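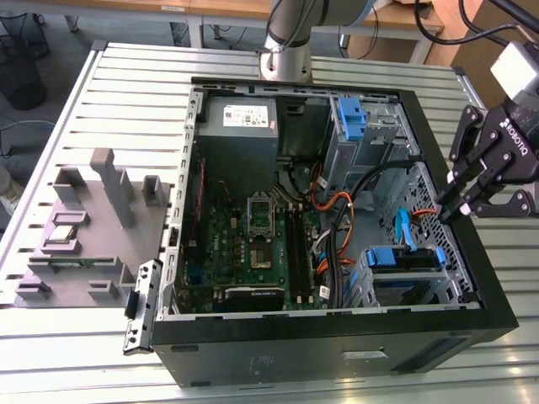
Maiara Mendonça
Staff writer, repair and reuse

Raíssa Damasceno doesn't look up when I come in. She has a desktop tower on its side on the bench, panel off, and she is talking to it. Not to me. "Who took your memory," she says. Then, to me, "Somebody took the memory. They always take the memory."

She runs the bench at Holanda, the secondhand computer shop that moved into the old shoe store behind the bus depot. Two rooms and a counter. The front room sells, the back room fixes. I had an hour with her between a delivery and a school pickup, and most of what follows was said with her head down.

The tower first. Black outside, gray inside, no processor in the socket, both memory slots bare. A donation, she says, from an accounting office that closed. Came in with 17 others.

"People see that and think it's trash. No processor, no memory, bye. But look, power supply is there. Board is there. There's a drive still sitting in the cage. I can do a lot with that."

What does she do first?

"Nothing. I look. People want to plug it in right away, see if it turns on. With no processor? What's it going to turn on? So I look. I look at the socket, mostly. If the socket is bad I don't want to know anything else about the machine."

Bad how?

"Bent pins, if it's the kind with pins in the board. Old paste that somebody wiped in there with a thumb. Once a piece of a cracker. I'm serious. I keep a lamp with a magnifier for the sockets and I don't lend it."

She learned this from Nivaldo Lacerda, who owned a TV repair counter in the same street until he retired and who still comes by most afternoons to sit on the stool and disagree with her. He was on the stool. I asked him if she was good.

"She's fast," he said.

Is that a yes?

"She's fast. I was never fast. I had a radio in my shop for a year one time, customer forgot it and so did I." He thinks computers are less interesting than televisions, because with a television you had to find the part that died and with a computer you find the box that died and swap the box. Raíssa has heard this before. "He says that and then he sits there and recaps a board for three hours," she says.

We talked about cables for a while. More than I planned to. She has opinions on cables.

"Old towers like this, you open them and the power wires go straight across the middle. Orange, red, black, all of it in one big rope. Newer cases hide them behind the board tray. Everybody loves that now, the clean look. Me, I don't care. I like that I can see where it goes. Orange is 3.3 volts, red is five, yellow is 12, black is ground. A kid can learn that in one afternoon and then they're not scared of it."

Does she tidy them?

"I tie them back so they don't touch the fan. That's it. I'm not selling it as furniture."

The data cables she does replace. Not always. If the clip is loose, yes, if it's been folded flat, yes. She has a drawer of them, sorted by length and then, she admits, by color, for no reason except that it's nicer to open the drawer.

Blue is her favorite color on a bench, she says, which I wrote down as a joke and she corrected me. Not a joke. The blue plastic on a case like this one, the latches and tabs on the drive bays, is there to tell you where to put your fingers. "Somebody at some company sat down and said, okay, a person is going to open this who isn't an engineer, let's make the part they touch a different color. And you squeeze it and the drive comes out in your hand. No screwdriver. I love that person. I never met them."

She wishes more things were made that way. Laptops, mainly. She doesn't want to talk about laptops. (She talked about laptops. Glued batteries, seven minutes on glued batteries. I've left it out, it gets rude.)

What happens to the drives is the part customers ask about most. Holanda wipes every drive that comes in, or drills it if it won't wipe. Montserrat Aranda does that, in the mornings, and keeps the log. I caught her on the way out with her coat on.

"They ask do we read what's on them," she said. "Who has time? I have a stack. I start the wipe, I write the serial number, I go to the next one."

Has anyone ever come back for something?

"One woman, photos. She'd dropped the computer off that same day and then remembered. I hadn't gotten to it yet. She cried, I made her a coffee. After that I changed it so everything waits 13 days on the shelf. Raíssa wanted a week. I wanted a month. So, 13."

Thats the rule now, taped to the shelf. Thirteen days, no exceptions, not even for Nivaldo.

Back to the bench. I asked about the bench itself, the slotted aluminum, because it's the nicest looking thing in the room and I was curious what it cost. It cost nothing. It came out of a workshop called Gatau that made signs and shut its doors last December, and Anselmo Medeiros, who drives the van for Holanda, got it for hauling away the rest.

"I wanted the bench," Raíssa says. "He wanted the vending machine. We have both." The vending machine doesn't work. It's next on the list, it's been next on the list since spring.

The slots are good, she says, you can bolt things down. The bad side is screws. They go in a slot and roll. She keeps a magnet on a stick for that and a rag for everything else, and she says if I write one useful thing in this article it should be to put your screws in a cup. Any cup. Put your screws in a cup.

So what happens to a tower like this one? She goes through it quick, counting on her fingers, and I didn't get all of it. Blow out the dust, outside, in the yard. Check the capacitors for bulging, the little round ones on the board. Test the power supply on the tester before it's allowed to feed anything. New coin battery, always, they're cheap and a dead one makes a good board look crazy. Then a processor out of the bin that the board will accept, two matched sticks of memory, and see.

"And see" is a big part of the job, apparently.

"Sometimes it just goes. Fan spins, beep, picture. Sometimes it's an evening. I give it an evening. If it takes more than one evening it goes to parts, and I don't feel bad. The power supply goes in something else, the case goes in something else. The latches I keep. I've got a jar."

She does. It's a jar of drive latches.

And the add-in card in the bottom slot, with the heatsink on it, does that stay? Depends who gets the machine, she says. If it's for somebody's office work they don't need a separate card, it's just heat. If it's for a kid it stays, even an old one, "because the kid will look in there and ask."

Most of the rebuilt ones go to a study room run by Sosness, a tutoring group upstairs from the bakery. They take whatever she finishes. The rest sell in front, and the cheapest tower with a mouse and keyboard is 100. She won't go lower. She used to. "At 50 people didn't plug them in. They bought it, it sat. At 100 they go home and use it. Don't ask me why." Nivaldo, from the stool, said it's because at 50 you think it's broken.

I asked if there's a brand she likes to see come through the door. She wouldn't say. There's one she doesn't like, and she wouldn't say that either, but she made a face at a shelf. What she does like is an office machine, any maker, as long as it spent its life under a desk and not on carpet. Carpet is bad. Cats are bad. Smokers are the worst, she can smell it before the panel is off and those go straight to the yard.

Has she ever wanted to do something else? She did do something else, she was at Ultico for a while, phones, a kiosk in the mall. Hated the chair. Hated that you had to say the repair time out loud to the person and watch their face. "Here the computer comes with no person. I prefer it."

I don't think I was supposed to take that personally.

There's a Saturday-type class she's been asked to run, though no one has picked the day yet, for people who want to open their own machine and are scared to. She's thinking about it. She would start them on a tower on its side, same as this, panel off, everything facing up. No tools for the first half hour. Just say what you see, and if you don't know the name of it, make one up, she'll tell you the real one later. Montserrat's name for the power supply is still "the brick" and she's been here longer than anybody.

What about that metal bracket hanging off the left side of the case, I asked, is that broken? It looked broken to me.

"No, no. It swings." She pushed it with one finger. "See. It swings."

Then Anselmo was at the back door with the van running and wanted to know where to put a printer, and she said not in here, and he put it in here, and that was my hour.

Holanda takes desktop computers, monitors and cables at the back door whenever the light is on. No printers, please. Ring twice.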